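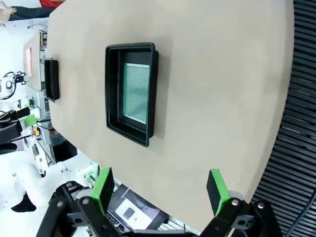 Wrist cam, board in the near tray, fingers open on approach.

2025-06-14, tray-to-tray board transfer, Stuvow cell

Okay, back on the perfboard job after leaving it alone for most of May. Quick recap for whoever opens this notebook next: we want the policy to lift a bare prototyping board out of one black tray and set it down in the other, using wrist camera only, no overhead view. The old policy (the one we've been calling Hutero) was great at finding the board and awful at getting it out. It would come down dead centre over the tray, close on nothing much, and then wander off toward the second tray looking very pleased with itself.

My theory all spring was lighting. The tray interior is dark, the pads are dark, and I figured the network was losing the edge of the pad against the tray wall at the last moment. I spent ages fiddling with exposure on that theory and I'm now fairly sure I was wrong, or at least mostly wrong. When I went back over the failures, the bad grasps were nearly all ones where the board sat off to one side of the tray floor, and the fingers were aiming at the tray. It had learned "go to the tray" because in the old demos the board was always plunked in the middle. My fault, I recorded those demos and I like things tidy.

So, new set. Same table, same trays, but I shoved the board somewhere different before every demo: hard against one wall, skewed, tucked in a corner, whatever. We ended up with 800 demos after tossing the ones where I bumped the tray. Teleop was slow going at first and then my hands got the hang of it. The trick for a board near the wall is to tip the wrist a touch so one pad slides down the open side first, then nudge the board before closing. It feels clumsy but it works far better than trying to drop in square. I did it that way consistently from partway through the set, and the early demos are a bit of a mixed bag. I've left them in for now.

Training was the usual recipe, nothing fancy. I did shorten the action chunk to 10 steps so it would look again sooner once it got down near the rim, and that's the other change from the Hutero run, which annoys me a little. Two changes at once! I know. I'll do the split properly next week.

Results from the afternoon: 60 trials, board position shuffled each time, counted as good only if the board ended up flat in the second tray. New policy got 38. The old one on the same positions was so poor I stopped bothering partway through, so there's no fair number to write down for it, and please don't quote one from me.

The failures are more interesting this time. Hardly any go to the middle of the tray anymore. Mostly it gets a pad on the board, starts the nudge, and the board rides up the wall and flops back. A few times the tray itself skated across the table, which is a very smooth table. I'd rather not tape the tray down, as the whole point of the Grudance task set is that nothing's fixtured, but a grippier mat might be a decent compromise. Will ask around.

One other odd thing. With the board skewed, the policy hesitates above the tray, sort of hovering and twitching, and then commits to one side more or less at random. Looks like two modes in the demos to me. I was approaching from whichever side was handier and never kept it consistent. Worth labelling a small batch by approach side and seeing if the hover goes away.

To do:
Split the two changes (old chunk length with new demos, new chunk length with old demos)
Drop the early demos and retrain, same seed
Swap the finger pads, they've had a lot of use
Try the mat
Copy checkpoints over to the Didenko drive before somebody cleans up the scratch folder again

Trays are staying on the table where they are, please leave them be. I want to start from the same layout next session.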